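**Thread: Ruvora loses tracking when the gripper tilts up**

**plattner_l**
Running Ruvora 2.x on wrist fisheye recordings from a hand-held gripper. Mapping pass is fine. The demo passes localize well until the operator turns the tool so the camera looks up, and then I get a lost flag for up to 200 frames. After that it relocalizes, usually with a small jump in yaw.

One recording from this morning is 1866 frames. 1843 of them get a pose. The missing ones are all in one block, at the same point in the motion. Intrinsics were redone last month and reprojection error is low. IMU is on. Any ideas before I start changing the feature extractor?

Lorenz Plattner

**kestrel9**
Do you mask the gripper body? If you don't, the tracker will pick up corners on it, and those never move relative to the camera. When the rest of the view is weak they win the vote and the filter thinks you stopped.

**plattner_l**
Yes, there's a static mask. It's the one that came with the Garnari config. It covers the fingers and most of the body.

**kestrel9**
Most of it? Overlay it on one of your own frames and look. That mask was drawn for a different shell. On ours it missed the finger tags completely, and a checkered tag is about the best corner source you could design.

**mudflat**
I don't think it's the mask. If it were, he'd see the pose freeze. He says it goes lost. That sounds like too few matches against the map, so look at the mapping pass. People walk the room with the tool held level and never cover the ceiling. Then the first time a demo points up there is nothing in the map to match.

**kestrel9**
It can do either one. Ours froze for a few frames and then the IMU disagreed enough to throw the lost flag. From the log you'd only see the second part.

**plattner_l**
Checked both. The mask leaves a strip open on the right where the tag panel swings in, so kestrel9 was right about that. I redrew it and reran the same file. It still goes lost, but the gap is down to 34 frames and the yaw jump is gone.

I haven't redone the mapping pass yet.

**ruchti_dev**
I maintain the Ruchti branch of the relocalizer. Two things to try:

```
reloc:
 min_inliers: 20
 grid_balance: true
mask:
 dilate_px: 12
```

`grid_balance` forces features to be spread over the image. Without it, lights take most of the budget. Edges around a bright fixture are strong but they're poor landmarks, because auto exposure changes where the edge appears. Don't drop `min_inliers` any lower than that or you'll get confident wrong poses.

**mudflat**
Disagree on the inlier setting. For policy training a wrong pose is worse than a missing one. A missing block you can cut out. I would leave it at the default and fix the map.

**ruchti_dev**
Fair if you have plenty of demos. If you can't throw any away, use 20 and filter afterward on velocity.

**tomasz_w**
Also watch for repeated structure. The Flultcombe lab has a ribbed ceiling and we had matches sliding over by one rib. It looked like a smooth drift sideways, so none of the checks caught it. We only noticed when replayed actions were off by the same amount every time. Having some non-repeating stuff in view fixed it, so we stopped tilting all the way up during mapping and kept a wall in view the whole time.

**plattner_l**
That could be my case too. Ours is corrugated metal with rows of lights, and the fisheye bends all of it near the border.

Plan for this afternoon: new mapping pass with a slow upward tilt at several spots, brick wall and shelves kept in view, grid balance on, inliers left at default. I'll compare against the old map on the same demo files and post both logs. People moving around in the room during mapping probably don't help either, but I can't do much about that until evening. Adding a frame for ruchti_dev, who asked me by message what the tracker gets to work with at this angle.
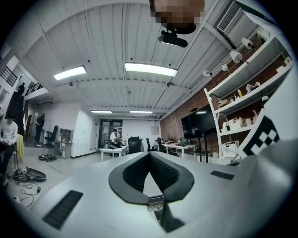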